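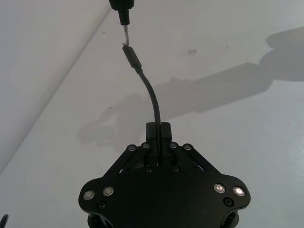 Kabel im Greifer, Stecker kurz vor der Metallspitze.

Stand der Dinge im Studienprojekt, April

Nach der letzten Zwischenbesprechung haben wir die Aufgabe enger gefasst. Statt drei verschiedener Steckverbindungen behandelt unsere Gruppe nur noch eine: Kabel gegriffen, Stecker und Gegenstück ausrichten, fügen, loslassen. Das Projekt heißt intern Dralia, der Name stammt aus dem Vorjahr und wurde übernommen. Betreut wird es weiterhin von Sieglinde Haberkorn, die auch die Bewertungskriterien festlegt. Gefordert ist eine reproduzierbare Fügebewegung, die ohne Eingriff von Hand auskommt. Geschwindigkeit zählt in diesem Semester nicht.

Das Kabel macht mehr Arbeit als der Stecker. Der Greifer fasst es zwischen den Fingern, und das freie Stück bis zum Stecker biegt sich. Wo der Stecker tatsächlich steht, hängt damit von der Griffstelle, von der Verdrehung des Kabels und von dessen Vorgeschichte ab. Ein Kabel, das über Nacht aufgewickelt lag, verhält sich anders als eines, das gehangen hat. Die Pose des Greifers kennen wir sehr genau, die Pose des Steckers müssen wir schätzen.

In der ersten Version hatten wir das ignoriert und einen festen Versatz zwischen Greifer und Steckerspitze angenommen. Das Ergebnis war entsprechend. Die zweite Version nimmt das Bild der Handgelenkkamera, sucht darin die Längsachse des Steckers und rechnet daraus eine Korrektur für Position und Neigung. Schwarz auf hellem Untergrund lässt sich gut segmentieren, der Schatten des Arms weniger gut. Er liegt je nach Stellung direkt hinter dem Kabel, und ein einfacher Schwellwert zieht dann die Kontur nach außen. Derzeit arbeiten wir mit zwei Schwellwerten und verwerfen alles, was keine ausreichend gerade Kante hat. Das ist nicht elegant, läuft aber stabil.

Offen ist die Regelung beim Kontakt. Sobald der Stecker anstößt, weicht das Kabel aus, und die gemessene Kraft steigt viel flacher an als bei einem starr gehaltenen Teil. Der Grenzwert aus dem Praktikumsskript ist dafür unbrauchbar. Wir haben eine Messreihe mit 200 Fügeversuchen angelegt und jeweils Kraftverlauf, Griffabstand und Kamerabild gespeichert. Fast 21 Prozent der Versuche sind abgebrochen, überwiegend bei großem Griffabstand. Die Abbrüche verteilen sich nicht gleichmäßig über die Reihe: Nach dem Wechsel des Kabels wurden es deutlich mehr. Ob das am Mantelmaterial liegt oder an der neu eingelernten Griffstelle, ist noch nicht getrennt. Beides gleichzeitig zu ändern war ein Fehler in der Versuchsplanung, der auf meine Kappe geht.

Zur Software: Die Ablaufsteuerung heißt Nuken und ist ein Zustandsautomat mit fünf Zuständen. Die Auswertung liegt in einem eigenen Repository namens Zevcombe und liest nur die Protokolldateien. Die Trennung hat sich bewährt, weil man die Auswertung ändern kann, ohne am Roboter etwas neu zu starten. Die Zeitstempel von Kamera und Kraftmessung laufen allerdings noch auseinander. Für die Auswertung gleichen wir sie am ersten Kontakt ab, im laufenden Betrieb geht das natürlich nicht.

Als Nächstes wird der Griff kürzer gesetzt, also näher an den Knickschutz. Dadurch sinkt die Unsicherheit der Steckerpose, dafür wird der Platz zwischen Fingern und Gegenstück knapp. Die Kollisionsprüfung muss vorher angepasst werden, im Moment kennt sie nur ein grobes Hüllvolumen des Greifers. Parallel dazu wiederholen wir die Messreihe mit dem alten Kabel und der neuen Griffstelle – nur so lässt sich der Sprung bei den Abbrüchen zuordnen.

Die Rohdaten liegen im Gruppenverzeichnis unter Aguirre. Wer aus den anderen Gruppen damit arbeiten will, sollte die Spalte mit dem Griffabstand beachten: Sie ist bis zum Kabelwechsel ab Fingerkante gemessen, danach ab Fingermitte. Das wird noch vereinheitlicht.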